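How to Run a Clean Two-Hand Tidying Take

The house rules at Harero used to fill 40 pages. Graça Marinho cut them down to what fits on the inside of a cupboard door, and the error rate dropped, which tells you something about the other 39. What follows is the door version with some notes from me. It covers small-object sorting with a pair of hand-held grippers: things on a soft surface, a box to put them in, one operator.

Before you start

Wipe the finger pads. Open and close each gripper fully, twice, and listen. A click is fine. A crunch is not fine, and no, it won't go away if you record quickly.

Check free space on the card. If you have less than 7 takes' worth, swap it now. You will not remember to do it later.

Lay the objects out so that none of them sits on top of the one you plan to pick first. Leave the messy things messy. A cord that has been arranged in a pretty oval teaches a robot to handle pretty ovals, and the world is short on those.

Take anything with a name, an address or a card number off the surface. The Plaralton set lost 220 takes to a single pharmacy receipt.

During the take

1. Start with both grippers open and still. Say the take number out loud, then stop talking. Your opinion of the cable does not need to be in the audio.

2. One hand moves, the other waits. Two hands may move together only when they are working on the same object.

3. Come in with the jaws open on either side of the object, and line them up before you close. If you miss, back off and come in again. Don't chase it across the bedding.

4. Soft tangled things get gripped low, through the thick part. Grab the top of a loop and you will lift one loop.

5. If something is lying under the thing you want, decide which of the two you are picking before you move. Deciding halfway is how pens end up under beds.

6. Lower objects into the box. The Siliņa people allow a drop from a finger's width. We don't, mostly out of spite.

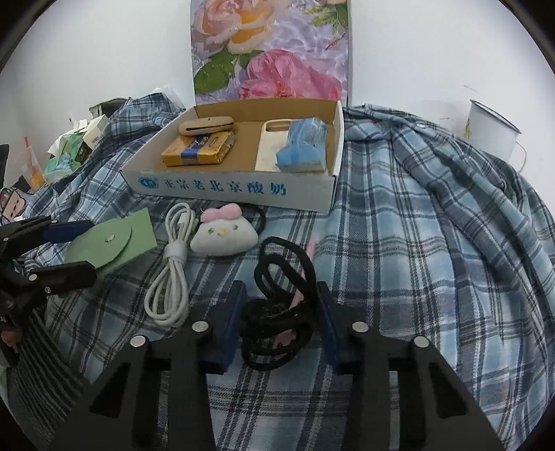
Rules 3 and 5 at once: open jaws on either side of the black cord, with a pink pen-like stick running beneath it.

After the take

Log it straight away. Good, bad or odd are the only grades. "Odd" is for takes where the job got done in a way you wouldn't want copied, such as nudging a packet in with your elbow.

Don't delete bad takes. Graça reads them, and she is kinder than you would expect until the same mistake comes up a third time.

Put the objects back in a different order from last time. The Maltell batch had 2000 takes with the box in exactly the same spot, and the arm trained on it could find that spot beautifully with no box there.

Rules last changed 12th May. The old binder is holding up a monitor.

Related pages
Cleaning and replacing finger pads
Naming your takes
What counts as an odd take
Object swaps: how often and how many
Charging shelf etiquette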